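The Benstead Throwing Net, After One Full Season in My Backyard

I should say up front that I am not a quarterback and never was. I played two years of tight end at a very small high school, mostly blocking, and these days I help coach a 7-on-7 team of middle schoolers. So when I started shopping for a throwing net, it was partly for the kids and partly (my wife would say mostly) for me. I've wanted one ever since I watched quarterbacks warming up on the sideline, zipping balls into those little pockets.

I bought the Benstead with my own money, put it up in August, and wrote most of this one night in November while a big pot of water took its time coming to a boil.

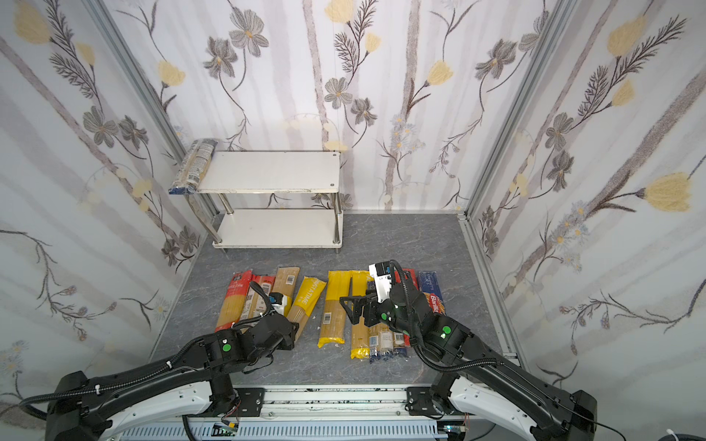
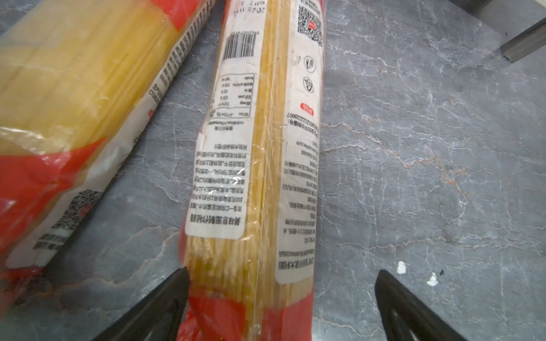

Spaghetti.

Putting it together

The box says one person can do it, and I suppose one person could, if that person had very long arms. I got the base and the two uprights together on my own without much trouble. The top bar was another story. You have to bend the fiberglass poles toward each other while you slip the corner sleeves on, and every time I got one side seated the other would spring loose and whack the fence. After the third whack my neighbor Ghassan Geagea came over to see what I was up to, held the left side for me, and we were done before his coffee got cold.

The instructions are fine for the frame and pretty poor for the net itself. There are 44 little elastic loops, and the drawing doesn't tell you where to start. Start at the top corners and work toward the middle! I went around in a circle the first time and ended up with a big sad sag on one side, and had to undo the whole thing.

Throwing at it

Oh, this is the fun part. There are 4 pockets, two high and two low, and they're just small enough to make you feel something when you hit one. The high ones are set right where you'd want to put a fade. The low ones are good for teaching kids to throw a slant out in front where only the receiver can get it.

The netting takes a hard ball well. We have a high school kid, Tshepo Visser, who comes by to help with our practices, and he can really sling it. He threw 100 balls one evening from the far end of the yard, and the base scooted back a few inches but never tipped. I've since put a sandbag on each foot and it stays where I put it.

My own results were more modest. My shoulder had plenty to say about it the next morning.

What I don't love

The pockets hold a ball nicely, but the bottom two let it roll back out if it comes in flat, so you do a fair amount of chasing. The carry bag is thin, and the zipper gave out in October. I'm using an old duffel now. And the orange trim around the pockets has faded to a sort of peach, which doesn't bother me but did bother my daughter, who picked the color.

Compared with the Brinder

One of the other coaches has the Brinder, and we've set the two side by side at practice a few times. The Brinder goes up faster and folds flatter, so if you're hauling a net to the park every time, I'd lean that way. But it only has a single pocket, and the kids get bored with it. They line up for the Benstead and argue over whose turn it is, and with twelve-year-olds I'll take that kind of arguing all day long.

Would I buy it again

Yes, I would, and I'd buy the sandbags the same day. If yours is going to live in the backyard and get used a few evenings a week, I think you'll be very happy with it - just have a friend handy for the top bar. I'm leaving mine up until the first real snow, and then it goes in the garage behind the bikes until spring.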